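작업 노트, 6월, 토요일 오후

오전 내내 비가 와서 제본실 습도가 55까지 올라갔다. 표지용 천을 펼쳐 놓았다가 아무래도 마음이 놓이지 않아 도로 말아 두고, 오늘은 실과 바늘 쪽 일만 하기로 했다. 이런 날은 억지로 풀을 쑤면 꼭 후회한다. 작년에 악보집 표지를 말리다가 판지가 배처럼 휘어 버린 일을 아직도 잊지 못하고 있다.

지금 손보는 책은 Travska 도서관에서 온 외과 봉합 강의록이다. 본문이 446쪽이고, 앞쪽 접장 몇 개는 실이 거의 다 삭아서 손으로 살짝 당기기만 해도 툭툭 끊어졌다. 먼저 옛 실을 모두 걷어 내고, 접장마다 등 쪽의 찢어진 자리를 얇은 한지로 메웠다. 한지는 칼로 자르지 말고 물붓으로 금을 그은 다음 손으로 뜯을 것. 가장자리에 섬유가 보송보송 살아 있어야 나중에 만져도 턱이 지지 않는다. 매번 적는 이야기지만, 바쁘면 꼭 칼부터 찾게 되니 또 적어 둔다.

아마실은 Undari 것과 Kwiatkowski 것을 둘 다 꿰매 보았다. Undari 실은 밀랍이 넉넉히 먹어서 매듭이 참 얌전하게 앉는데, 조금 굵어서 접장이 많은 책에서는 등이 금세 부풀어 오른다. Kwiatkowski 실은 가늘고 질기지만 마른 채로 쓰면 보풀이 일어서, 밀랍 덩어리에 두 번은 문질러 주어야 한다. 이 책은 등이 이미 도톰한 편이라 가는 쪽으로 정했다. 혹시 다음 분이 이어서 꿰매게 되면 왼쪽 서랍의 얇은 실패를 쓰시면 됩니다.

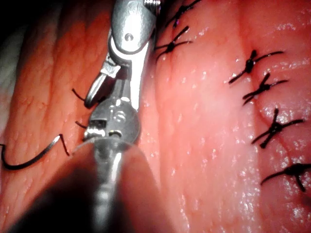 조직과 검은 봉합사, 금속 기구의 턱
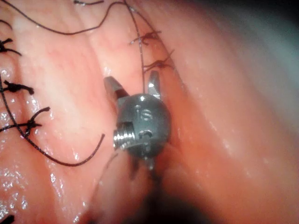 바느질은 케틀 스티치로 시작했고, 끈은 네 줄을 걸었다. 구멍은 예전 자리를 그대로 살렸다. 새로 뚫으면 간격이야 고르게 나오겠지만, 헌 종이에 구멍을 더 내는 일은 되도록 피하고 싶다. 처음 다섯 접장까지는 장력이 조금 셌다. 여섯 번째 접장을 올리고 보니 첫 장이 안쪽으로 당겨져 있기에 아까운 마음을 누르고 풀어서 다시 했다. 실은 위로 당기지 말고 등과 나란히, 바느질이 나아가는 방향으로 당겨야 한다. 손이 급할 때일수록 자꾸 위로 올라간다.

점심 무렵에 Bronisława Dudek 선생님께 전화를 드렸더니, 헌책은 팽팽하게 꿰매기보다 접장이 숨 쉴 틈을 조금 주라고 하셨다. 덕분에 오후에는 훨씬 편하게 진도가 나갔다. 따뜻한 차를 한 잔 타서 곁에 두었다가 다 식은 뒤에야 마셨는데, 일이 잘되는 날은 늘 이 모양이라 기분은 좋다!

등에 바를 풀은 Brakidier 밀풀가루 30그램에 물 400밀리리터로 쑤어 볼 생각이다. 지난번 배합은 너무 되어서 붓 자국이 그대로 남았다. 약한 불에서 계속 저을 것, 투명해지기 시작해도 바로 불을 끄지 말고 조금 더 볼 것. 식힌 다음에는 체에 두 번 내린다.

남은 일: 뒤쪽 접장 바느질 마저 하기, 면지 색 고르기(회색이 나을 것 같은데 도서관에서는 크림색 이야기를 하셨다), 원래 책등 가죽에서 떨어진 조각은 봉투에 담아 책과 함께 돌려보내기. 프레스 오른쪽 나사가 또 뻑뻑하니 쓰기 전에 기름 한 방울.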